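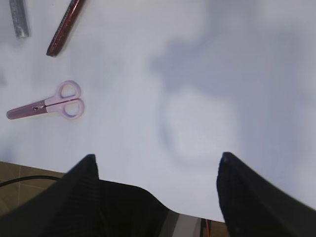
Cukora Tabletop Arm, Second Revision: Review

Posted May 28, 2025

The Cukora is sold as a household arm for light chores: tidying a desk, clearing a craft table, putting small things where they belong. It is a single arm with a two-fingered gripper, a controller box and a subscription to the task library. The kit as reviewed costs $2,917. I have had it on a table for a month, and the question I set out to answer was narrow. Can it put away what a child leaves behind after an hour of cutting and coloring, without an adult standing next to it?

The short answer is no for the whole job and yes for a fair part of it.

Setup

The arm clamps to a table edge or bolts to a stand. I used the stand. Allow an evening. The manual, written by the distributor Kollár, is accurate but assumes you already know what a tool offset is. Calibration consists of touching a set of printed marks in order, and the software rejects the result if the table moves at all during the routine. My first two attempts failed because the stand was on a rug. On tile it passed.

Cable routing is the weakest part of the hardware. The clips supplied are too few and too stiff, and the main lead ends up with more slack than I would like near the wrist. Zip ties fix it. At this price they should be in the box.

Test method

I ran 300 pick attempts over the month, logged by the controller and checked by hand. Objects were things already in the house: pens, markers, glitter pens, blunt craft scissors, wrappers, fruit, bottles. The destination was either an upright pen holder or a shallow basket. I counted a pick as good if the object left the table, arrived at the destination and stayed there. Anything that needed a hand from me counted as a miss.

Pens and markers

Picking up a pen that lies alone is a solved problem for this machine. The camera finds it, the wrist turns to match, the fingers close across the barrel. Glittery barrels caused more hesitation than plain ones, with the detection outline flickering for a second or two before the arm committed. It rarely got the position wrong once it moved.

Two pens lying close together are harder. If the gap is narrower than a fingertip, the gripper either pushes the second pen away or takes both and drops one on the way. The June firmware is supposed to add a nudge motion to separate them first. I can only review what is installed.

Inserting a pen into a holder is where the cycle time goes. The arm picks the pen up flat, has to rotate it upright, and then lowers it into an opening that may already be crowded. An empty holder is fine. With several items leaning in different directions the pen tip catches on its neighbors, the force limit trips, and the arm backs off and tries again. After three tries it gives up and lays the pen on the table, usually tidier than it found it.

Scissors

Small closed scissors lying flat are an awkward shape for two fingers. There is very little height to grip, and the handles are wide compared with the blades. The planner prefers the pivot area, a sensible choice, but the fingertips have to come down almost to the table surface to get any purchase. With factory settings the arm stops a few millimeters short to protect itself. Lowering the floor limit in the advanced menu helped a great deal. It also means the tips touch the table now and then, so expect marks on a soft finish.

Open scissors it will not attempt. The software flags them and moves on. I agree with that decision.

The basket

Baskets are the easy destination. The arm carries the object over the rim and lets go. Light plastic wrappers are the exception: they cling to the finger pads, and the release motion has no shake in it. Several rode back out with the gripper and went to the next pick still attached.

Lighting

Overhead lamps put the arm's own shadow across the work area, and broad gray shadows on a white top do affect it. Confidence scores dropped when the arm stood between the lamp and the object. A second lamp from the opposite side cured most of this. The Grirkville desk arm I tested last year had the same fault and a worse camera.
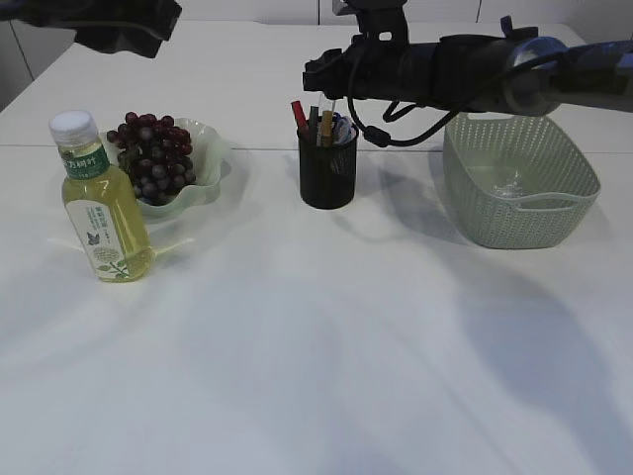
Cladau wrote in after the first draft went up to say that I was being too generous: a machine that stalls on a full pen holder has failed at the chore, because a full pen holder is what every desk in the world has, and a score that mixes it with basket drops hides the problem. The point about mixing is fair, and I have kept the two destinations apart in the verdict below.

Noise, power, upkeep

It is quiet enough to run in the next room during a phone call. The controller fan is louder than the joints. The finger pads pick up lint and want wiping every few days. By the end of the month the motion counter read 1,284 and nothing had worked loose.

Verdict

For filling a basket from a sparse table, the Cukora is usable today. For restocking a pen holder it is usable only while the holder is mostly empty. Mixed clutter with fruit, bottles and paper still needs a person to sort it first, and a person who is already sorting will have most of it put away in 30 seconds.

Buy it if you want to work on the problem. If you want a clear table, wait for the next revision and check whether the pads and the cable clips have changed — those two parts would tell me more than the spec sheet.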